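Drullari Robotics Club forum > Student projects > Sim room build, gripper angle still driving me up the wall

fultberg_fan
Posted 4:12 pm

Hi all, second-year here, working on the pick and place project with Huệ Trịnh and one other person who has mostly vanished (hi, if you're reading). We've got the arm loaded in the sim, the table's in, the walls are in, and it moves when you tell it to, so I'm calling that a win. My trouble is the start pose. Our tutor wants every run to begin from the same spot with the gripper well clear of the table, and ours begins with the hand pointing sideways, fingers open, way up in the air. Every single grasp then starts with this enormous wrist swing and I reckon it's wrecking our times. We've done 21 runs and in 8 of them the planner just sulked and gave up before it got anywhere near the mat.

Has anyone changed the home pose and not had marks taken off for it? The project sheet says "a repeatable neutral pose" and that's all it says.

nuvness
Posted 4:40 pm

We changed ours in February and the tutor was fine with it, but we wrote it up properly with the joint values in an appendix. I'd go gripper pointing down, over the middle of the mat. The wrist barely has to do anything after that and your planner will cheer right up.

pelicanpete
Posted 4:58 pm

Gonna disagree with nuvness, sorry mate. If you park the hand straight down over the middle you're blocking whatever overhead camera you've got, and then your first image of every run is mostly knuckles. We lost a fortnight to that. Leave it high and off to the side, fix the planner instead. What's your time limit set to? The default is 2 seconds and it's pretty stingy.

fultberg_fan
Posted 5:15 pm

Ours was on the default, yep. Didn't even know you could change it, ha. Huệ says she told me this weeks ago and she's probably right.

nuvness
Posted 5:21 pm

Camera thing is fair, but only if you've got an overhead one. Our group only used the wrist camera so it never came up. And cranking the time limit is a bandaid! If it takes 3 goes to find a path out of your own home pose then the home pose is the problem.

pelicanpete
Posted 5:33 pm

Or the collision boxes are. Check the table one before you touch anything else. Last year's table model had a box a good bit taller than the tabletop, so the planner thought the arm was about to clip it on every approach. You'd never spot it by looking, you have to switch the collision view on.

diep_thai
Posted 6:02 pm

Diệp Thái here, I help out in the Âu lab on project nights. Pete's right about the old table model, it's still floating around in the shared folder and people keep grabbing it. Use the newer one. I'm with nuvness on the pose, though I'd split the difference: keep the height, roll the wrist down, and park it back nearer the base so the mat stays clear.

Can you post a view of the whole room with the arm at home? Hard to argue about a pose I can't see.

fultberg_fan
Posted 6:20 pm

Sure thing, straight out of the sim with the arm at home. I'm pretty chuffed with the room, I have to say. Huệ did the notices on the walls and I did the clock and the floor tiles, and yes we know there are no marks for a clock.
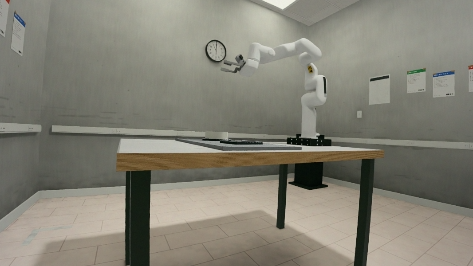
Replies, page 2

pelicanpete
Posted 6:31 pm

Ok the clock is great. And see, the whole mat is open underneath, that's what I'd want to keep.

nuvness
Posted 6:37 pm

Yeah but look at where the fingers are pointing, they've got a quarter turn to get through before they can pick up anything off that mat. I'm not budging. Diệp's version is the one I'd try.

diep_thai
Posted 6:50 pm

Try both and log them. Same objects, same order, and change the pose only, leave the time limit where it is for now. If the failures hang around with the wrist rolled down then go and check that collision box like Pete said.

fultberg_fan
Posted 9:05 pm

Ok! Collision view is on and the box is miles too tall, so we did have the old table (sorry Pete, sorry everyone). Swapping it tonight and then I'll do the two poses. Huệ wants to colour the log by failure type so it might take me a bit, will post the spreadsheet when it's done.

pelicanpete
Posted 9:11 pm

Knew it. Delete the old one out of the shared folder while you're in there, would you?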